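Modul Automatisierungstechnik, Begleitunterlage zu Block 5
Beschaffungsplanung für einen zweiarmigen Handhabungsplatz (biegeschlaffe Teile)
Stand: 17. August 2020

5.1 Einordnung

Block 4 endete mit dem Lastenheft für das Projekt Wosimow. Gegenstand von Block 5 ist die Überführung dieses Lastenhefts in eine Stückliste, einen Kostenplan und einen Terminplan. Der Handhabungsplatz dient dem Greifen, Ausbreiten und Ablegen von Kleidungsstücken. Die Auslegung der Regelung wird hier nicht behandelt, siehe Block 7.

Textilien sind biegeschlaff. Ihre Form ist vor dem Griff nicht bekannt und ändert sich während des Griffs. Für die Beschaffung folgt daraus, dass die Traglast der Arme selten das begrenzende Merkmal ist. Begrenzend sind Reichweite, gemeinsamer Arbeitsraum, Greiferöffnung und Sicht auf die Greifstelle. In den Angeboten stehen meist Traglast und Wiederholgenauigkeit an erster Stelle; die übrigen Angaben müssen angefragt werden.

5.2 Greifer und Sicht auf die Greifstelle

Für den Greifer sind vor der Anfrage festzulegen:
- Öffnungsweite und kleinste sicher klemmbare Stoffdicke
- Form der Fingerspitze (flach, keilförmig, mit Einlage)
- Greifkraft, einstellbar oder fest
- Austauschbarkeit der Finger ohne Demontage des Greiferkörpers
- Anbaumöglichkeit für eine Kamera am Handgelenk

Keilförmige Spitzen lassen sich unter eine Falte führen, flache Backen verteilen die Klemmkraft besser. Finger sind als Verschleißteile zu planen und gehören mit eigener Position in die Stückliste. Im Übungsbudget sind zwei Ersatzsätze je Arm anzusetzen.

Die Handgelenkkamera ist kein Zubehör, das nachträglich bestellt werden kann. Halter, Leitung und Objektiv müssen zum Greifer passen, und die Finger dürfen im Bild nur so viel Fläche einnehmen, dass der Stoff zwischen den Spitzen erkennbar bleibt. Bei dunkler Ware auf dunkler Unterlage ist der Kontrast gering. Aufdrucke und glänzende Stellen verändern die Helligkeit zusätzlich.
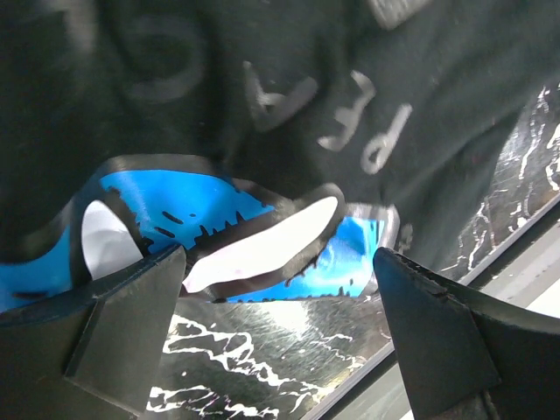 Abb. 5.1: Ansicht der Handgelenkkamera. Geöffnete Greiferfinger vor einem dunklen, bedruckten Kleidungsstück auf schwarz marmorierter Oberfläche.

Zur Unterlage: Glänzende Oberflächen sind leicht zu reinigen, erzeugen aber Reflexe. Eine matte Auflage kostet wenig und sollte als Wahlposition aufgenommen werden. Die Entscheidung fällt nach einem Versuch mit der vorgesehenen Beleuchtung. Beleuchtung und Unterlage sind deshalb derselben Kostengruppe zuzuordnen.

5.3 Arme, Grundträger, Leitungen

Zwei Arme können einzeln oder als vormontierte Einheit bezogen werden. Bei Einzelbezug trägt der Auftraggeber die Verantwortung für den Abstand der Sockel zueinander und damit für die Überdeckung der Arbeitsräume. Ein gemeinsamer Grundträger an der Tischvorderkante legt diesen Abstand fest. Profilschienen mit Nut erlauben ein späteres Versetzen, verlangen danach jedoch eine neue Kalibrierung.

Vorzulegen ist eine Zeichnung mit Sockelabstand, Tischtiefe und Reichweite beider Arme. Der Überdeckungsbereich muss das größte vorgesehene Kleidungsstück im ausgebreiteten Zustand aufnehmen. Ablagebehälter und bereits gefaltete Ware belegen ebenfalls Tischfläche und sind in der Zeichnung einzutragen. 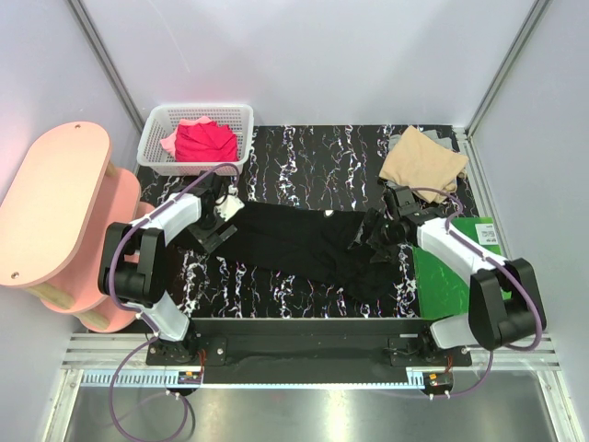 Abb. 5.2: Zweiarmiger Platz von außen. Beide Greifer halten ein schwarzes Kleidungsstück; Sockel auf durchgehendem Grundträger, Leitungen außen an den Armen geführt.

Außen geführte Leitungen sind preisgünstig und schnell zu wechseln. Sie benötigen Schlaufen mit ausreichender Länge für die äußerste Armstellung und dürfen den Stoff nicht berühren. Für jede bewegte Leitung ist eine Reserveleitung zu bestellen. Steckverbinder am Sockel müssen zugänglich bleiben, auch wenn die Seitenwände montiert sind.

Einhausung: Helle Wände verbessern die Gleichmäßigkeit der Ausleuchtung. Sie ersetzen keine Schutzeinrichtung. Ob eine trennende Schutzeinrichtung erforderlich ist, ergibt sich aus der Risikobeurteilung; deren Kosten stehen in Kostengruppe E und dürfen nicht in die Montage eingerechnet werden.

5.4 Kostengruppen

A Arme, Steuerungen, Netzteile
B Greifer, Finger, Ersatzfinger
C Kameras, Halter, Beleuchtung, Unterlage
D Grundträger, Profile, Wände, Tischplatte
E Risikobeurteilung, Schutzeinrichtung, Abnahme
F Leitungen, Steckverbinder, Kleinmaterial
G Rechner, Datenspeicher, Netzwerk
H Montage, Kalibrierung, Einweisung

Gruppe F wird in studentischen Plänen regelmäßig zu niedrig angesetzt. Als Untergrenze gelten in dieser Übung 1000 Euro je Platz. Gruppe G hängt von der Zahl der Kameras, der Bildrate und der Aufbewahrungsdauer ab. Die Rechnung ist beizulegen, eine Pauschale wird nicht anerkannt.

Betriebskosten werden getrennt von der Investition ausgewiesen. Dazu zählen Verschleißteile, Textilien für Versuche, Wartung und Bedienzeit. Der Betrachtungszeitraum beträgt 48 Monate. Ein Restwert wird nicht angesetzt.

5.5 Angebotsvergleich

Für die Übung liegen drei Angebote vor:

Govent: vormontierte Einheit einschließlich Grundträger und Einweisung. Greifer mit fester Fingerform. Handgelenkkameras nicht enthalten.

Kello: Arme und Greifer einzeln, Finger wechselbar, Kamerahalter als Option. Grundträger bauseits. Lieferzeit roughly wie Govent, jedoch Greifer als Teillieferung.

Vidmar: Arme gebraucht, überholt, mit verkürzter Gewährleistung. Steuerung älterer Bauart. Ersatzteilzusage nur auf gesonderte Anfrage.

Die Angebote sind nicht unmittelbar vergleichbar. Zunächst sind sie auf denselben Lieferumfang zu bringen, indem fehlende Positionen mit Richtpreisen ergänzt werden. Ergänzte Positionen sind als solche zu kennzeichnen. Erst danach folgt die Bewertung nach der Gewichtung aus dem Lastenheft. Eine nachträgliche Änderung der Gewichte ist zu begründen.

5.6 Terminplan

Maßgeblich ist die längste Lieferzeit, nicht die mittlere. Der Tisch mit Grundträger muss vor den Armen bereitstehen. Die Risikobeurteilung beginnt mit der Freigabe der Zeichnung. Die Inbetriebnahme ist für Oktober vorgesehen; ein Puffer zwischen Lieferung und Abnahme ist im Plan sichtbar auszuweisen.

5.7 Aufgaben

1. Stückliste nach Kostengruppen A bis H aufstellen.
2. Angebote Govent, Kello und Vidmar auf gleichen Lieferumfang bringen.
3. Investition und Betriebskosten über den Betrachtungszeitraum berechnen.
4. Terminplan mit kritischem Pfad zeichnen.
5. Empfehlung auf höchstens einer Seite begründen.

Abgabe als eine Datei, Tabellen zusätzlich in bearbeitbarer Form. Richtpreise sind mit Quelle und Abrufdatum anzugeben.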